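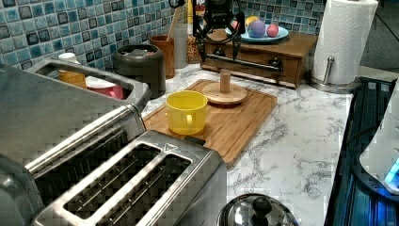 Progress report, May
Shared kitchen, Hallach building
Prepared by Tainá Holanda for the Biltow fund

Work on the counter side of the kitchen is almost finished. The mosaic tile backsplash in blues and grays is up along the back, and the marble-patterned countertop is in use. Mullerico sent one invoice for the tile work, for $326, and it has been paid. The sealant and trim came to $133 from the small purchases line.

The two toasting appliances now share the left end of the counter. Containers and the utensil holder stay against the tile, so the middle is open for preparing food and drinks. The bamboo cutting board is kept there.

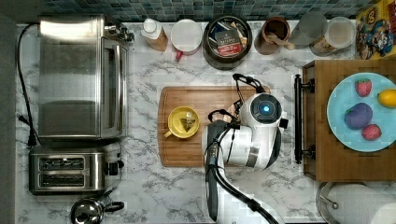

Tenants on both floors were asked what they use most, and 9 replied. Tea came first, toast second. For that reason the tea, the mugs and the kettle are staying out on the counter and will not go into the wall cupboard as first planned. The cupboard will hold pans and baking trays.

Still open:
Labels for the dry food jars. Text is agreed, printing is not done.
A second outlet at the left end. Jankauskaitė has quoted for it and can come on a Tuesday, but we need the building manager's approval first.
Cord clips for the appliances, to be fitted after the outlet.

We are 2 weeks behind the original plan, all of it from the tile delivery. No extra money is requested. The next report will cover the outlet work and the cupboard shelves.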